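In Defense of the Bare Table

When I moved to Plaltdale, my landlady Saskia Donnelly gave me one piece of advice about the kitchen: put a cloth on the table, or you will be sorry. I thanked her and I did not do it. I would like to explain why, for I think many people cover their tables out of fear, and the fear is bigger than the damage.

In the home where I grew up we had a good table, and I saw its top maybe two times a year. The rest of the time it wore a plastic sheet with lemons printed on it, and over this sheet a cotton cloth for guests. My mother protected that wood for 19 years. When she finally sold it, the buyer said it looked like new, and she was proud. I was a little sad. We had eaten every dinner on lemons.

What you lose with a cloth

A pale table brings light into a room. Wood grain also gives the eye a place to rest. I drink my coffee in the morning and I follow the lines without thinking, where they go straight and where they bend. No printed pattern does this for me, because a print repeats itself and after one week I know it by heart.

Then there is the question of crumbs. On a cloth they hide in the folds, and you must carry the whole thing outside and shake it. A smooth top needs one damp rag and half a minute.

My rule for objects is also simple. One thing may live on the table, and it should be plain. White is good, and some ribs or slots in the side are enough decoration beside a lively grain. I like it pushed away toward a corner, so that the middle stays free for plates, letters and elbows.
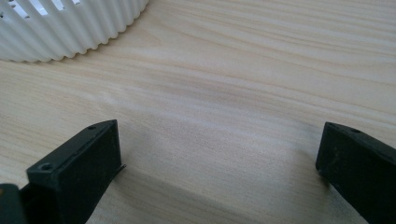 What about the scratches?

My friend Tiburcio Camacho asks me this each time he visits, and he looks under his own cup while he asks. Yes, scratches will come. I have one long mark from a bread knife, made in April, and a ring from a pot which I put down too fast. I was angry for one evening. Now I see the ring only when I look for it.

I accept that a family with small children and paint may decide differently, and a cloth for a holiday dinner is a pleasure also for me. But an everyday cover, bought to save the table for some later day, seems to me a poor bargain. The later day belongs to the buyer with the truck.

Saskia came for soup last month. She put her bowl on a folded napkin, very carefully, and she said nothing about the ring.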